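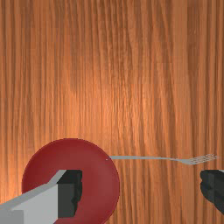
November, started 7:40 am

Mill 2 back up after the liner swap. Ran empty till 8, then fed it slowly. Noise is down on the drive side, still a knock at the discharge end every few turns. Told Unnur. She thinks one of the lifter bolts wasn't pulled up to the full number. Will stop and check at lunch if dispatch lets us.

Gypsum: new lot from Mykhailiuk came in last night. Wetter than the last one, you can feel it in the hand. It hung up in the hopper twice before 9. Yaneth on the hammer, not a long term fix. Want a liner sheet in that cone, have asked before.

**Lab, morning round**

- Fineness on the ordinary: coarse on first sample, came right by the second. Separator speed had been left where night shift put it, Yaneth moved it back up.
- Setting time: initial is late compared to last week. Could be the gypsum, could be the cold water. The bath heater was off when I got in. Who turns this off??
- Soundness fine.
- Residue sieve has a tear near the rim. Taken out of use, tag on it, spare is in Grethe's drawer.

Cubes: cast 3 sets from the silo 4 composite. Demold tomorrow, then into the tank. Old set of cubes for Fititano due for crushing, did them at 10:15. One broke badly, slanted, the face was proud on one side. Not counting it, but the numbers are in the sheet with a note. The others are good. Signe wants to send the certificate today, told her wait until I have repeated one.

Note to self: wipe the platens BEFORE every cube. Found grit on the lower one after the bad break. That may be all it was.

**Kiln / clinker**

Free lime crept up over night and is coming back down. Lærke says the coal mill tripped around the shift change and they ran short on heat for a bit. Clinker from those hours went to the outside pile, should stay there until we've tested it. Put a sign up. Sign blew over. Put it up again with a bag on it.

Took grab samples off the pile, 4 spots, mixed and quartered. Dusty, pale in the middle when you crack the bigger nodules. Not happy with it. Titrate after lunch.

**12:30**

Mill stopped 20 minutes. Unnur was right, bolt on the second row, loose enough to turn by hand. Retorqued that one and went round the rest of the row. Knock is gone. She also found the door seal weeping dust, new gasket on order from Flolteck, taped for now. Check the tape each round please, it wont last.

Hopper hung again during the stop. Naturally.

**Sulfate resisting order, Velent**

Call with Grethe at 1. They want 300 tonnes by end of the month and they want it in big bags, the original order says bulk. We can do it but the bagging line has to be cleaned right down first, I won't have ordinary left in the screw and then argue about the C3A with their engineer. Grethe to ask if they'd take part in bulk.

Before we switch:

1. Empty silo 3, and I mean empty, someone looks in
2. Flush the screw and elevator, first lot goes back to the ordinary silo
3. Sample at the spout, XRF, I sign
4. Then bags

Bags have the old print. Signe says the new ones are here but on the wrong pallet size. She's sorting it.

**Afternoon**

Free lime on the pile: too high to use straight. Blend a little at a time with good clinker, Lærke to set the loader plan. No more than one bucket in ten to start and I test every shift. Retained a jar, shelf B.

XRF drifted on the check disk, sulfur only. Recalibrated, ok after. Redid the 11 am sample, moved a hair, not worth changing anything upstream.

Repeat cube for Fititano crushed clean and in line with the others. Certificate can go, told Signe at 3:30.

Water bath back at temperature. Reran initial set on the same sample, closer to last week but still a little slow. So partly the bath, partly gypsum. Will dry a tray of the new gypsum overnight and do moisture and SO3 properly tommorow.

Left for night shift:

- tape on the mill door
- DON'T touch the bath heater
- leave separator speed alone unless fineness says otherwise, write it down if you move it
- hopper, sorry, hammer is on the hook

Need to order: sieve, mold oil, pH paper, gloves in medium.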